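Eleven weeks with the Koven two-arm kit
2023-09-19, by Hanneke Kramer

I promised several of you a proper write-up of the Koven, and then the summer got away from me, so thank you for being so patient!

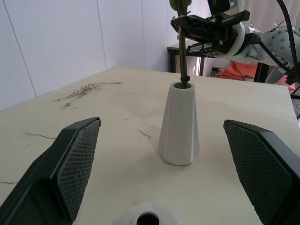
What it's like to live with

We put ours on flower duty, mostly to please Rehema, who does the arrangements and has strong views on stems. One arm holds the greenery up over the white vase while the other waits with its fingers open, and I could watch it for hours (I have, more or less). The diamond pattern on the grip pads is kinder to a stem than I'd feared, though anything dry sheds bits all over the table, so keep a brush handy.

Setting up took me 90 minutes with the booklet and a pot of tea. The cables are my one real grumble — they hang where they like, and I'd have loved a few clips in the box. Salim wrote to the Koven people and had a friendly answer the next day, which counts for a lot with me.

What it costs

We paid 539 for the pair of arms, with the spare pads 17 on top. I think that's fair for a patient beginner. If you only want one arm, Mwanaisha is very happy with her Nonden, and I'll try to borrow it for a weekend before I write about that one.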